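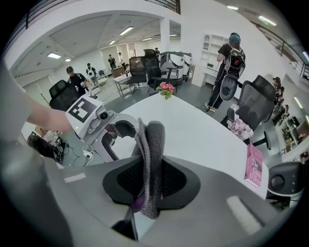 O presente chamado foi aberto pela coordenação do espaço de trabalho partilhado Kundgate e diz respeito à manutenção dos panos de limpeza de microfibra da linha Kamel, fornecidos pela Cledmont, que passaram a largar pelo sobre as superfícies claras do piso. A unidade requisitante informa que o defeito é mais evidente nas mesas brancas, nas quais qualquer fibra escura se destaca. Na mesa em causa permanecem habitualmente alguns objetos de uso comum, entre os quais um livro cor-de-rosa de capa dura, próximo da borda, e um pequeno vaso de flores também cor-de-rosa, na extremidade oposta; o pano cinzento, de aspeto felpudo, é o utilizado nesse posto. Solicita-se ao serviço de apoio que determine a origem do pelo e indique o procedimento corretivo.

**Número do chamado:** 2.892
**Requisitante:** Hala Ait Brahim, coordenação de instalações, Kundgate
**Técnico responsável:** Taner Yurt, apoio ao cliente, Cledmont
**Prioridade:** normal
**Estado:** encerrado, com acompanhamento

## 1. Descrição do problema

Desde o início de abril, os utilizadores relatam a presença de fibras curtas sobre as mesas após a limpeza da manhã. As fibras aderem às capas dos livros e às folhas das plantas e voltam a depositar-se no tampo quando os objetos são deslocados. O lote afetado é composto por 12 panos, todos cinzentos, entregues na mesma remessa.

A requisitante acrescenta que o produto de limpeza não foi alterado no período e que os panos são lavados em máquina, juntamente com outros têxteis do espaço.

## 2. Verificações iniciais

**09h10 - Taner Yurt.** Chamado recebido. Foi solicitado à requisitante que confirmasse:

- a temperatura do programa de lavagem;
- a utilização de amaciador;
- os restantes artigos colocados na mesma carga;
- o número aproximado de lavagens já efetuadas.

**10h25 - Hala Ait Brahim.** A lavagem é feita a 60 graus, com amaciador. Na mesma carga seguem as toalhas de mãos da copa, de algodão. O número de lavagens não se encontra registado, mas os panos estão ao serviço há quase 5 semanas.

**10h50 - Taner Yurt.** A informação prestada aponta para duas causas prováveis. O algodão liberta fibras que ficam retidas na microfibra e são depois transferidas para o tampo. O amaciador, por sua vez, reveste o fio e reduz a capacidade de retenção do pano. Fica por excluir um defeito de fabrico do lote.

## 3. Ensaio comparativo

Foi proposto um ensaio com dois panos do mesmo lote, a realizar pela equipa de limpeza do Kundgate.

1. Lavar o pano A separadamente, a 40 graus, com detergente líquido neutro e sem amaciador.
2. Manter o pano B no programa habitual.
3. Secar ambos ao ar, sem recurso à máquina de secar.
4. Retirar da mesa os livros, o vaso e os restantes objetos.
5. Passar cada pano, ligeiramente humedecido, em metades distintas do tampo, sempre no mesmo sentido.
6. Observar a superfície com luz rasante depois de seca.

**14h40 - Hala Ait Brahim.** Ensaio concluído no dia seguinte ao pedido. A metade limpa com o pano B apresentava fibras visíveis, sobretudo junto à borda. Na metade correspondente ao pano A subsistiam vestígios reduzidos. A requisitante pergunta se convém repetir a lavagem antes de se tirar uma conclusão.

**15h05 - Taner Yurt.** Recomenda-se a repetição. São normalmente necessários dois ciclos para remover os resíduos de amaciador acumulados.

**Segundo ciclo, 11h30 - Hala Ait Brahim.** Após a segunda lavagem separada, o pano A deixou o tampo sem pelo visível. O pano B manteve o comportamento anterior.

## 4. Conclusão técnica

O resultado é compatível com contaminação por algodão e com acumulação de amaciador. Não se encontraram indícios de defeito no lote, pelo que o pedido de substituição dos panos não foi aceite. A requisitante tomou conhecimento desta decisão e não apresentou objeção.

## 5. Procedimento a adotar

- Lavar os panos Kamel em carga própria, até 40 graus.
- Suprimir o amaciador - incluindo o que possa restar na gaveta da máquina.
- Sacudir os panos antes da lavagem e limpar o filtro no final de cada ciclo.
- Limpar as capas dos livros com um pano seco, à parte do tampo.
- Levantar os vasos durante a limpeza e secar a base antes de os repor.

## 6. Questão pendente

A requisitante questionou se o detergente Kelanska, existente em armazém, pode ser utilizado na lavagem. O técnico solicitou o envio da ficha do produto para confirmar a ausência de agentes amaciadores. Até à receção da resposta, deve ser mantido o detergente neutro empregado no ensaio.

**16h20 - Taner Yurt.** Chamado encerrado quanto ao problema principal. A consulta relativa ao detergente prossegue sob a alínea 29 da lista de acompanhamento do cliente.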